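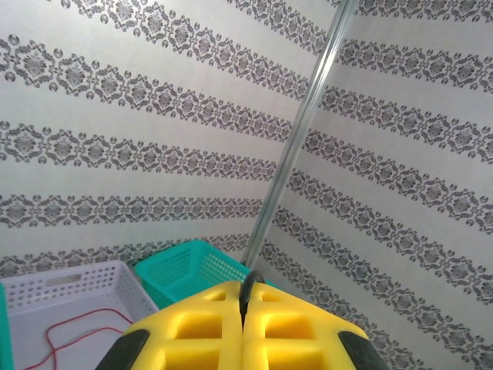

A reader asked after the April gallery whether damask paper doesn't get tiring in a small room, and whether we'd have been better off with plain paint. Fair question! Six of you have since written in on the side of paint, and I still love the paper. So this month's page is all walls and corners, one picture and a good many notes from me, because the back room at Jarkerwood is finally papered and I can't stop going in to look at it.

**The corner.** White ground, gray damask in bands running across both walls, with medallions in a chain and little dots along the edges of each band. I adore those dots. They look like beading on an old pillowcase, and they're the part I noticed first in the sample book (page 50, if you have the same fat Varkemska one from the store).

**The basket.** Teal! I went back and forth on this for weeks. Gray and white can get chilly in a north-facing room, and one good strong color down low does wonders. I tried a rust one from Kubo first and it fought with the paper all day long, so that one lives in the hall now and holds scarves.

**Notes on hanging it.** Banded patterns are fussier than all-over ones. We struck a level line right around the room before the first strip went up, and started at the window. The old house has more than 70 years of settling in it, so the ceiling wanders, but your eye follows the bands and forgives the top edge. Buy an extra roll. I did, and used nearly all of it on matching.

**Paste.** Brurkano ready-mixed, the big tub. It gave us plenty of time to slide the strips about, and I'd happily use it again.

**Still to do.** Baseboards, a shelf, and a lamp with a warm shade. I'm leaning toward mustard for the lamp, or maybe a soft coral (send me your votes, paint people included!). The sample book goes back on the 14:23 bus with my neighbor's curtains, so if you want a pattern number, ask soon.

12 Dec 2018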